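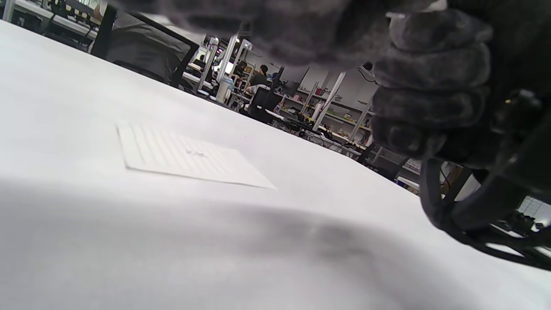 Ruled card on the sorting table, a gloved hand nearby.

About Giscombe

Giscombe repairs and conserves paper for parish archives, solicitors, estate offices and small museums. Most of what arrives is ordinary: minute books, rent ledgers, index cards, bundles of letters tied with tape. The firm was started by Ginette Besnard, who trained as a bookbinder and still examines each new consignment before a quotation is issued.

We work from a single unit of 300 square metres. It holds the wet room, the repair benches, the presses and a store kept at a steady 18 degrees. The store has shelf space for 672 standard archive boxes. Material waiting for treatment and material ready for return are kept in separate bays.

What we do

Surface cleaning is carried out with soft brushes and vulcanised rubber sponge. Washing and deacidification are offered only where the inks have been tested and found stable. Tears are repaired with Japanese tissue and wheat starch paste, which can be reversed with moisture at a later date. We do not laminate, and we remove old self-adhesive tape only by written agreement.
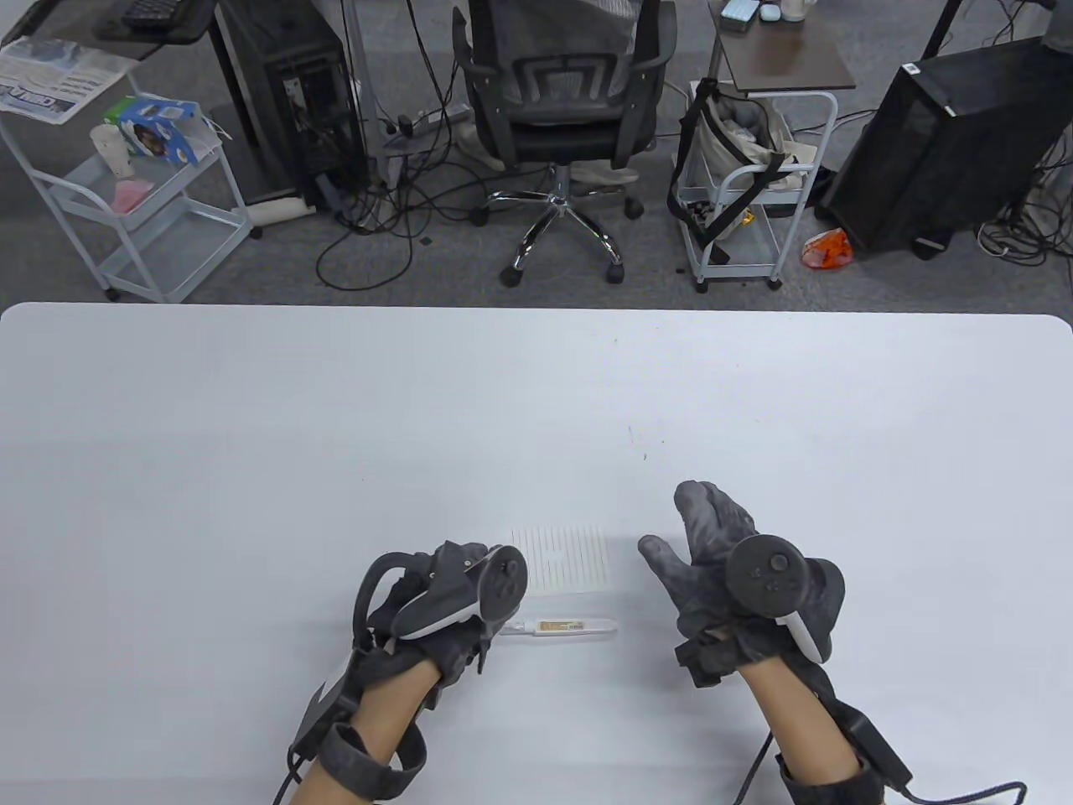
Damage to paper records mostly comes from storage and use, and the condition report is where we set out which of the two applies. Creased corners, lifted edges and surface dirt point to use; foxing, tide lines and rusted pins point to storage. Table height, lighting and the route from shelf to bench all affect how often an item is bent or dropped. Gloves are a frequent question from clients. Grey fabric ones, such as the pair worn at the white table, keep skin oils off a surface but reduce feeling in the fingertips. For brittle paper we advise clean, dry, bare hands, and we keep gloves for photographs, metal fittings and sound modern stock.

Each item is given a job number on receipt. The number is written in soft pencil on the folder and repeated in the register. The oldest account book we have treated is dated 1835. The largest single job was the Ivach estate papers, 3894 sheets, returned flat in four-flap folders.

Pencil is the only writing material allowed at the benches. Notes made by earlier owners are left in place unless the client asks otherwise, and their position is recorded before any cleaning begins.
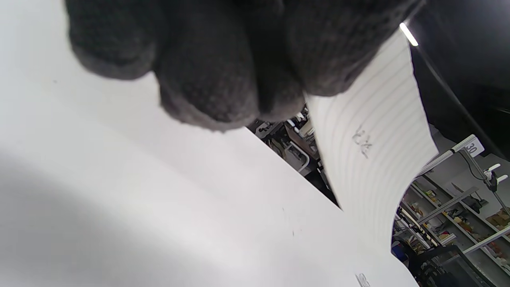 The same rule covers loose slips found between pages. They are numbered, placed in polyester sleeves and returned in their original order.

Quotations and delivery

Estimates are free for consignments of up to two boxes. Larger collections are surveyed on site and the survey fee is deducted from the final invoice. The unit closes for stocktaking in March, and deliveries cannot be accepted during that time. Please telephone before sending anything that is damp or shows signs of mould.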